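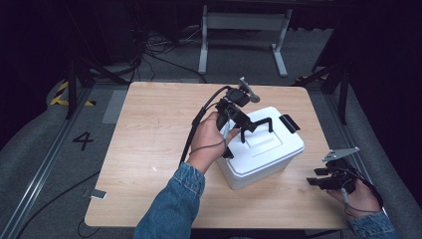 Do I need any experience before I book a demonstration of the Tallov hand grippers?

None at all. If you can work a pair of kitchen tongs you'll be fine, and we spend the first few minutes just opening and closing them.

I run most of the demonstration visits at our Nornness workshop, so this page is really my attempt to answer what people ask me on the phone. The Tallov is a hand-held gripper, sold singly or as a pair (most people want the pair once they've had a go!). You hold one in each hand and do an ordinary job with them, like handling a storage box with a latch on the lid, and the recordings are used later to teach a robot arm the same job.

You'll be at the table yourself for most of the visit. I talk for a bit, I'll admit, but then I hand them over and keep quiet – well, quieter. The first thing everybody notices is that you have to come at things from a slightly different angle than you would with bare fingers. Lids are good for learning this on. So are latches, though they take a bit more patience, and I'd leave them until your second try.
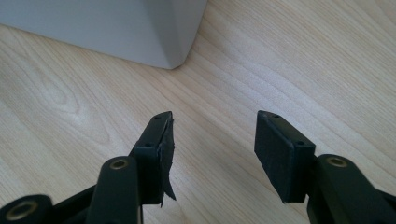
After that we swap over to whatever you've brought along. Small boxes, packets, tubs, anything you'd like to see handled. One visitor in May came with a whole bag of Dramusard spice tins and we had a lovely time with those. The pads on the inside of the fingers are a wearing part, so do look them over before each session and change them when they start to lift or tear. Spares come in packs of 4.

Visits last 52 minutes, starting at 10 in the morning or 2 in the afternoon, and there's tea afterwards if you're not rushing off.
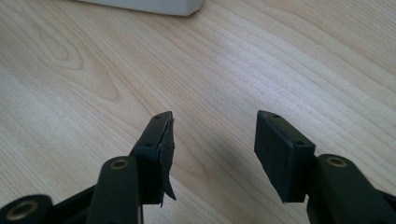
Prices and booking

Single Tallov gripper: £163
Demonstration visit: free, up to 4 people
Marchuk carry case: ask me, stock comes and goes

Use the booking form and tell me what you'd like to try picking up. Parking is round the back, through the green gate.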